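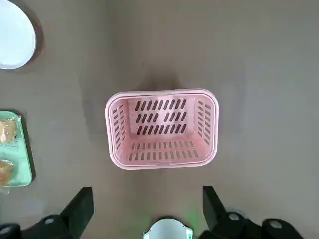
A pink plastic basket on a grey tabletop.

Home | News | Opinion | Weather | Contact

Drains first, sirens later

8 November 2022

The river at Tollard came over its bank in September for the third year running. Nearly 30 homes took in water, and the road to Bavanum was shut for 10 days. Since then the council has talked mostly about a new warning siren.

I have no quarrel with sirens. But people on the low side of Tollard knew the water was coming. They had watched it rise all afternoon. What they lacked was a drain that worked. The culvert under Grornent Lane was last cleared 15 months before the flood, and anyone who walks past can see the silt in it now.

Clearing a culvert is dull work and it has to be done again every year. A siren is bought once and gets a ribbon. I think that explains a good deal of the council's thinking - more than the engineers' report does.

Spend the money on the drains this winter. If there is some left over, buy the siren.

Filed under: Opinion, Flooding, Local

3 comments

lowside_resident
Our back room still smells. Clear the culvert.

Agbenyega
The siren would help those of us who sleep through rain. Why not both?

M.T.
Bavanum road floods at the dip as well, please don't forget that one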